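Kitchen faucet sprays fine on cold, drops to a trickle on hot

Posted in Plumbing > Faucets and fixtures
November 21, 2019

flollex_tenant
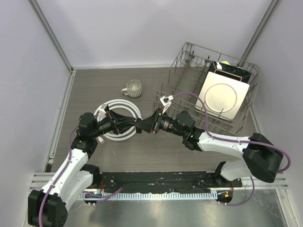

Single-handle pull-down kitchen faucet, installed by the previous owner. On full cold I get good flow. As I turn the handle toward hot the flow falls off, and at full hot it is a thin stream. The bathroom on the same floor has normal hot flow, and so does the laundry.

What I have done so far:

Unscrewed the spray head and cleaned the screen. Some grit came out. No change.
Opened the hot shutoff under the sink all the way. It was already open.
Ran the hot side with the spray head off. Same result, so the head is not the restriction.

House pressure reads 70 psi at the hose bib. The water heater is 3 years old. The water here is hard, and I do not have a softener. Supply lines are braided, 3/8 compression at the valve. I would like to know whether this is the cartridge, the supply line or the shutoff before I take anything apart, as the sink is in daily use.

Karkadholm
Top contributor, 188 posts

You have already ruled out most of the system. If the bathroom and laundry are normal on hot, the heater and the main hot line are fine. The restriction is somewhere between the branch to the kitchen and the mixing point in the faucet. That leaves the shutoff valve, the hot supply line, any check valve or screen at the faucet inlet, and the cartridge.

Test them in order, starting at the valve.

Close both shutoffs and open the faucet to drop the pressure. Put a bucket under the hot line. Disconnect the hot supply line from the faucet shank – use a second wrench on the shank so it does not twist. Point the free end into the bucket and open the hot shutoff slowly.

Strong flow into the bucket: the valve and line are good, and the problem is in the faucet. Pull the cartridge.

Weak flow into the bucket: close the valve, take the line off at the valve end and repeat with a short spare line. If it is still weak, the valve is the problem. On older multi-turn valves the rubber washer can come loose from the stem and sit over the seat. The handle turns to fully open and the washer stays put.

If it is the cartridge, check the hot inlet port for scale or bits of rubber. Soak it in white vinegar for 2 hours and rinse. If the seals are hard or nicked, replace it. Flush both lines into the bucket before the new one goes in, or the same debris will end up in it.

Also keep the hot water below scalding while you do this. Turn the heater down the night before if you can.

Plorance

mine did this and it was the heater. dip tube broke up and sent plastic bits everywhere. check for white flakes in the screen

Baloyi

A dip tube is possible but less likely on a heater that new, and the flakes would normally show up in the bathroom aerator too. Unscrew that one and look, it takes a minute.

One addition to the bucket test. Some pull-down faucets have small check valves pressed into the inlet hoses. They look like plastic plugs with a spring and they stick in hard water. If the supply line flows well and the cartridge is clean, look there next. Some makers sell them separately, others only with the whole hose – check the parts sheet for your model before ordering.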